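Serviced office

A serviced office is a furnished workspace let by an operator that runs the building, or part of it, on behalf of the businesses inside. The occupier pays one regular fee, usually monthly, which covers rent, furniture, power, cleaning, internet and the staffing of a front desk. Serviced offices are also called managed suites or business centres, although in some cities a managed suite means a larger space fitted out for a single company.

Terms of occupation

Most occupiers sign a licence instead of a lease. A licence gives permission to use a room or a number of desks and does not normally give the occupier an interest in the property. Terms of 3 to 12 months are common, with a notice period of one or two months. A conventional commercial lease often runs for several years and may require the tenant to return the premises to their original condition at its end.

A deposit is usually taken at the start. Operators may hold it against unpaid fees, damage or the cost of repainting. Some licences allow the operator to move an occupier to a similar room in the same building, and this clause is a frequent cause of dispute.

Fees and extras

Fees are quoted by the desk or by the room. Quoting by the desk makes it easy to compare centres, but room sizes differ and a room sold as suitable for nine people may be cramped with that number in it. Meeting rooms, printing, parking, mail forwarding and after-hours air conditioning are often charged separately. Brastley, a mid-sized operator, lists its extras on a schedule attached to each licence, and the schedule is revised every April.

Layout and fit-out

A typical centre has a reception area near the lifts, private offices along the windows, and shared rooms in the middle of the floor. Kitchens are shared between all occupiers on a level. Internal walls are generally light partitions, so that rooms can be joined or divided as demand changes. Sound carries through these partitions more easily than through solid walls, and operators sometimes fill the cavities or hang a second layer of board.

Surface finishes and colours are chosen by the operator. Occupiers can usually add shelving and signs inside their own room with written approval.

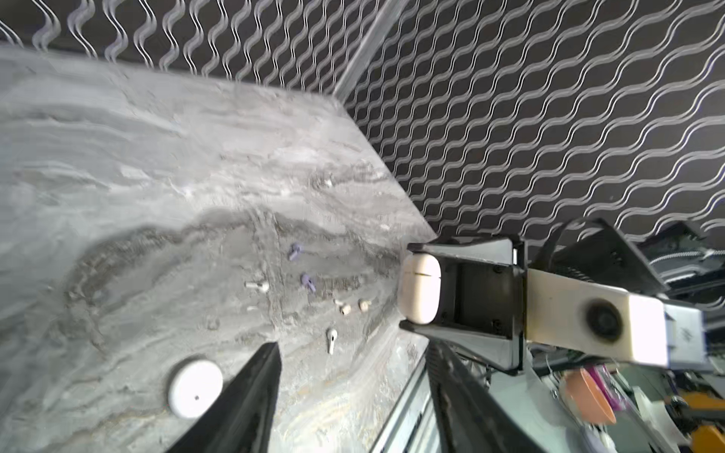
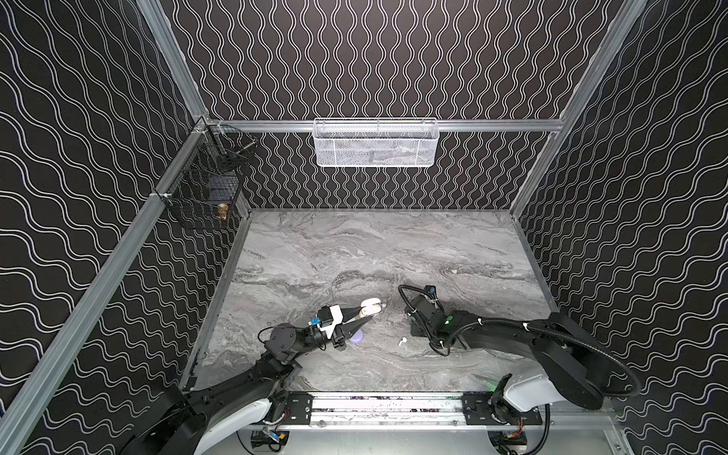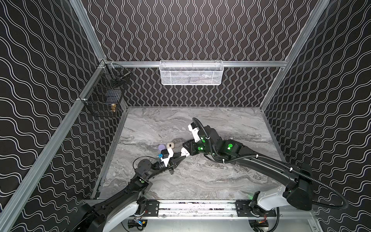

Can a company use a serviced office as its registered address?

It depends on the licence. Many operators allow it for an extra monthly charge, and the company has to change its registration when it leaves the centre.

Light industrial suites

Some operators offer workshop or laboratory suites beside their offices. These are let on similar terms but carry more conditions, covering floor loading, ventilation, waste and the storage of chemicals. The Hsueh building in Terkasley was converted from a printing works and has 57 suites, of which the ground floor rooms are set aside for light manufacturing and testing. Occupiers there arrange their own insurance for equipment, while the operator insures the building.

Virtual offices

A virtual office provides a mailing address and telephone answering without a permanent room. Customers can hire a desk or meeting room by the hour when they need one. Bison, which began as a telephone answering service, now has more than 4000 virtual customers and a single physical centre.

Criticism

The main criticism is cost. Over a long stay, the total paid for a serviced office is often higher than the rent and running costs of a leased one of the same size. Guilan Fan, in a guide for small firms, advises comparing the two over the full period a business expects to stay, with fit-out and legal fees included.

See also: Commercial lease; Coworking; Facilities management; Hot desking

Comments

Meifang Pan
The section on relocation clauses should be longer. We were moved two floors down with a fortnight's notice and had to reprint all our stationery.

terkasley_tenant
Parking at the Hsueh building isn't included either, check before you sign.

R.
Is GST normally included in the quoted desk price? The article doesn't say.

Meifang Pan
@R. Ours was quoted without it. Ask for the figure in writing.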